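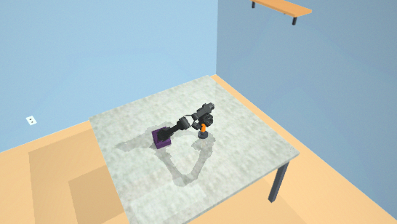 Simulationsszene aus dem Testlauf: Arm mit Greifer über dem orangefarbenen Objekt

Testbericht: Skova Lernpaket Manipulation, Schullizenz
Von Divina Maglaya, 25. Juli 2025

Getestet wurde das Paket in der Robotik-AG in Trosstead, Jahrgänge 10 bis 12, von Januar bis zum Ende des Schuljahres. Die AG arbeitet in 2 Gruppen. Eine reale Armhardware stand nicht zur Verfügung, sämtliche Aussagen beziehen sich auf die Simulation und die mitgelieferten Unterrichtsmaterialien.

Lieferumfang
Simulator, Aufgabensammlung, Python-Schnittstelle, Auswertungsskript. Die Lizenz kostet 514 Euro pro Schuljahr und gilt für beliebig viele Rechner an einem Standort. Eine Heimlizenz für Schüler ist nicht enthalten und lässt sich auch nicht nachkaufen.

Installation
Auf den Laborrechnern lief die Einrichtung ohne Administratorrechte durch. Der Installer legt allerdings sämtliche Szenendateien im Benutzerprofil ab. Bei servergespeicherten Profilen verlängert das die Anmeldung spürbar. Der Pfad kann in der Konfigurationsdatei geändert werden, das Handbuch erwähnt die Option nur im Anhang.

Szenen und Darstellung
Die Standardszene besteht aus einem Tisch in einer Raumecke mit blauen Wänden, darauf der schwarze Arm auf einem violetten Sockelblock. Das orangefarbene Objekt hebt sich farblich stark vom Rest ab, was eine einfache Farbschwelle als ersten Schritt der Bildverarbeitung nahelegt. Beide Gruppen haben so begonnen. Schwieriger sind die Schatten: Der Arm wirft mehrere davon in verschiedene Richtungen auf die Tischplatte, und die Platte selbst ist fleckig gemustert. Ein kantenbasierter Ansatz liefert hier viele Fehlkandidaten. Für den Unterricht ist das brauchbar, für Anfänger ohne Vorkenntnisse in Bildverarbeitung eher zu früh.

Der Greifer verdeckt bei Annäherung von oben einen Teil des Objekts. Wer die Lage erst kurz vor dem Zugriff bestimmt, arbeitet also mit unvollständiger Kontur. Die Aufgabensammlung geht darauf nicht ein. Wir haben eine eigene Zwischenaufgabe formuliert: Lage aus der Ruheposition bestimmen, speichern, danach anfahren.

Programmierschnittstelle
Sauber benannt, überwiegend konsistent. Gelenkwinkel werden in Radiant erwartet, der Öffnungsgrad des Greifers dagegen in Prozent. Fehlermeldungen bei unerreichbaren Zielposen sind knapp ("IK failed"), ohne Hinweis auf das begrenzende Gelenk. Hier ging in der AG die meiste Zeit verloren. Eine inverse Kinematik ist eingebaut und lässt sich abschalten; die Oberstufengruppe hat sie für 3 der Aufgaben durch eine eigene Lösung ersetzt.

Auswertung
Das Skript protokolliert jeden Greifversuch mit Startpose, Endpose und Ergebnis. Am Ende lagen 3.173 Einträge vor. Der Export erfolgt als CSV mit Semikolon und Dezimalkomma, was für die Tabellenkalkulation passt, beim Einlesen in Python aber angegeben werden muss. Ein Filter nach Gruppe fehlt - wir haben das über getrennte Benutzerkonten gelöst.

Vergleich
Im Vorjahr war das Paket von Cunha im Einsatz. Dessen Aufgaben sind didaktisch besser gestuft, die Physik bei Kontakt zwischen Greifer und Objekt war jedoch deutlich unruhiger. Bei Skova bleiben gegriffene Objekte in der Regel stabil. Durchdringungen traten nur bei sehr hoher Schließgeschwindigkeit auf.

Wettbewerbstauglichkeit
Für die Simulationsrunde in Trukcombe reicht der Funktionsumfang. Zufällige Startpositionen lassen sich über einen Seed festlegen, Läufe sind damit auf demselben Rechner reproduzierbar. Zwischen zwei Rechnern mit unterschiedlicher Grafikhardware gab es kleine Abweichungen im gerenderten Bild - Schwellwerte also nicht zu eng wählen.

Bewertung
Physik: gut
Schnittstelle: gut, mit Abzug für die Fehlermeldungen
Unterrichtsmaterial: befriedigend
Dokumentation: ausreichend
Preis: angemessen bei Nutzung durch mindestens zwei Gruppen

Die Lizenz wird für das kommende Schuljahr verlängert. Die angepasste Konfigurationsdatei und die Zwischenaufgabe gebe ich auf Anfrage an andere AGs weiter.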